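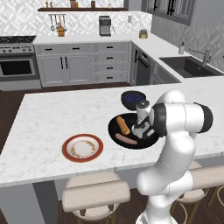

A simulated robot also needs a mechanic

Search this site Enter keyword Go

Monday, August 22, 2022

Shares 21 Comments 2

When I tell people that a good part of my week goes to the maintenance of a robot that has no weight, they smile. A simulated arm has no grease and no cables. No one will ever spill coffee in its controller. So what is there to maintain? I want to argue that there is a lot, and that most teams do it badly, mine included until last November.

Our cell is called Zosummont. It is one white arm at a kitchen island, with a two-finger gripper, and its work is simple food handling: sausages, bread, a pan, a plate. The kitchen around it is only background for the task, but it is heavy background, with a range, a sink, a coffee maker and a few small things on a shelf. We use the cell to prepare and test behaviors before they go to a real arm in Lisberg. In the Lisberg workshop there is a maintenance book tied to the table with a string. For Zosummont there was nothing of this kind. There was a folder of settings, and there was the memory of Cordeiro, who built the first version and who is, fortunately, still with us.

My opinion is simple. A simulated cell is a machine, and it should have a maintenance book, a person in charge, and an opening check every morning. I know that this sounds like too much paper for a thing which lives in a computer. Let me explain how I came to it.

In November we had a bad month. The gripper closed on the sausage, lifted it, and the sausage slid out, sometimes slowly and sometimes at once. We thought it was the behavior, so we changed the behavior. We trained again, we changed it again, and each time it was a little better and then worse. This took us two weeks. The cause was the friction of the finger pads. Somebody had lowered it in order to try a different object, in good faith, and had not put it back. On a real gripper you would touch the pads with your thumb and say that they are worn. In our case the wear was one number in a file that contained 1953 lines.

I do not blame the person. I blame the fact that we had no place to write "pads changed, return them on Friday." In the workshop this would be written without any discussion, as everyone there has learned that a machine remembers what you did to it. With the simulated machine we behave as if it is born new each time we press the start button. It is only as new as its files.
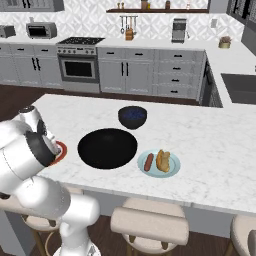

After that month I made a list, and I kept it short on purpose, as a long list is read for three days and then it is decoration. Every morning, before any run that counts, the person on duty does the following.

First, the arm goes to its home position and the joint values are compared with the ones in the book. Second, the gripper opens and closes in the air. We look at whether both fingers travel the same distance. Third, it picks up one sausage from the pan, holds it above the pan, and puts it back. Fourth, we load the layouts in turn, with the different plates, and check that every object rests on the counter and does not tremble. The trembling is the thing I would ask every reader to look for. When an object is placed a very small distance inside another one, the physics tries to push them apart, and you get a kind of shiver. A piece of bread that shivers on a plate can, after a while, walk off the plate alone. If your test measures whether the bread is on the plate, you will then write down a failure of the robot, and the robot was innocent.

The check is done in less time than I need to drink my tea. We have now done it for nearly 1000 mornings and afternoons together, if I count all the desks where the cell is installed, and I can say that it finds something more often than I expected. Usually it is small. A pan whose collision shape is thicker than the pan itself, so the fingers stop in the air above the bottom. A bowl that was given the weight of a brick. Once, the base of the arm was moved a little closer to the island, and all the grasps from the far side of the pan became easy. Of this last fault no one complained, of course. Faults that make your results better can live for a very long time.

I must be fair with the other side. Cordeiro disagrees with me, and he is a better engineer than I am. He says that if a check can be written in words, then it can be written in code, and it should run by itself at night. He has written such a tool, Vukik, and it is good. It compares the settings with the previous ones and sends a message when they are different. I use it every day.

But I do not accept that it replaces the morning check. Vukik knows what has changed. It doesn't know what looks wrong. The brick bowl was a brick from the first day, so nothing had changed and no message came. A colleague found it when the gripper touched the rim in passing and the bowl did not move at all - she simply said that a bowl should not do that. I think a person who has washed dishes in her life carries a large amount of test code in her hands already, and it would be a pity to leave it at home.

There is also a second argument against me, about time. Young teams say that they need results, and maintenance can come later. I have sympathy for it. I would only ask them to add the hours which they spend on looking for a fault in the wrong place. Our two weeks in November would pay for a great many cups of tea. 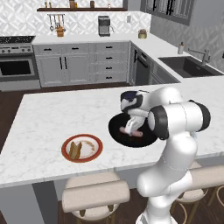

Rocío Aranda

Now a few words about the repair itself, because here I see the most bad habits. When something is found, the temptation is to correct it immediately, in the middle of the day, on the same copy that others are using. It takes one second. In a workshop you would have to stop the arm, hang the sign and bring the tool, and all this slowness protects you. So we have built some slowness back. A repair in Zosummont is done on a separate copy, with one change at a time, and after each change the sausage is picked up and put back again. The change goes in the book with the old value, the new value and the name of the person. Only then is it given to the others, and only in the morning.

The old value is the part that people forget. They write "friction corrected" and are satisfied. Half a year later this tells me nothing. I have asked that an entry without the old value should be treated as no entry, and for some weeks I was not very popular at lunch.

I would also recommend to give the cell to one person. Everybody may use it, but one person decides when it is fit for work and when it is out of service. In our group this changes every two months, so that it doesn't become a punishment. The person who receives the cell does the full check together with the one who leaves it, sitting at the same screen, and they both sign. I was surprised at how many questions come up in this half hour. Why is the home position a little turned? Why does the toast have a higher friction than the sausage? Sometimes there is a reason, and then it goes in the book. Sometimes Cordeiro looks at the ceiling and says that he was in a hurry.

Lisberg has now asked for a copy of our book, in order to keep it next to theirs. I printed it for them. They will probably put it on a string also, and I have no objection.

Share this article 21 Leave a comment 2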